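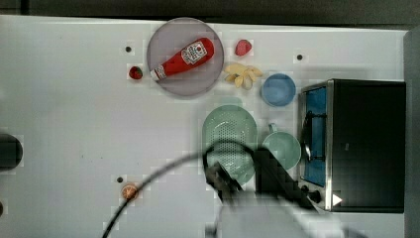

What do you get for your money with a tabletop robot arm?

At £4,000, the Skandham kit gives you the arm, a two-fingered gripper, a wrist camera and the software to teach it a job by guiding it through the motions yourself.

I'd expected to spend my first day with it swearing at cables. I had it moving within 40 minutes! The set-up pages are written in plain English, and the software (called Majimbun) lets you name a job, record it and play it back without touching a line of code.

My favourite test was a toy kitchen: ketchup bottle on a plate, a couple of strawberries, a colander to work around. It sounds like child's play, and it's a lovely way to find out how a gripper copes with soft curves and awkward rims,
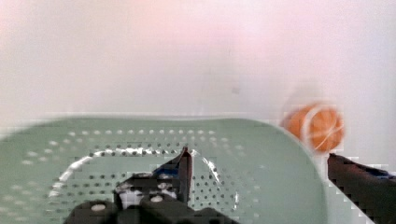
especially small round things that would much sooner roll than be picked up. The fingers close gently by default, and you can change the grip while a job is running, which I did constantly.

Majimbun suggests 100 recordings before you let the arm try a job alone. I stopped at 62 the first time, out of sheer impatience,
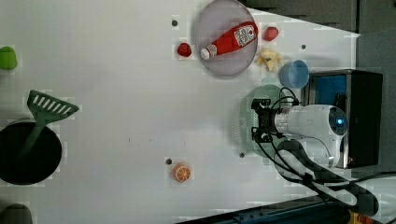 and then went back and did the rest, moving the dishes a little between goes. It made a real difference to how calmly the arm approached the plate. My one steady grumble is the cabling, which needs plenty of slack and a clear path.

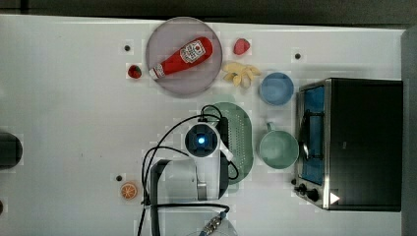

Buying and support

Skandham sells the kit direct, with spare fingers as an extra. Email replies reached me the same day, and the printed manual has a good index.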